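**Andodham robotics club, kitchen task, March 2022** (thread)

1/ Our entry for the Cirero student challenge is a dough transfer: pick a lump out of a steel mixing pot, put it in a bowl, let go. The letting go is worth 4 points. We keep losing them.

2/ Spent this session on the pick side. The arm starts facing the wall with the fingers open, then swings right to the pot. The start pose is now saved in Clirkitz, so we can stop jogging it by hand.
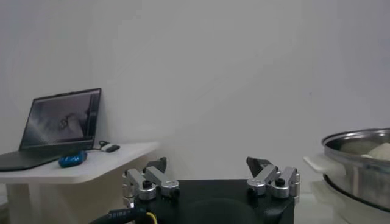

*Start pose, fingers open. Laptop left, pot right.*

3/ The log holds 1,058 attempts since January. 182 of those ended with the arm stopping itself on the force limit, nearly all at the pot rim. Lowering the approach speed helped more than any change to the path.

4/ Kim (our planner, written by last year's group) treats every obstacle as a box. Fine for a table, wasteful for anything round.
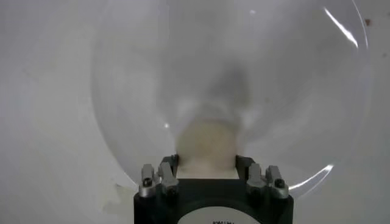

5/ Depth sensing is next on the list. Kim wants a clean outline before it will plan near an object, and clear glass gives it very little. Against a white surface the bowl is mostly a thin bright line at the rim plus a long streak of glare at upper right. The beige lump is far easier to find, even blurred.

6/ Plan: fit the rim as a circle from the colour image and ignore depth inside it. Labelling 2,000 stills first. Code goes up once the fit runs on the club laptop.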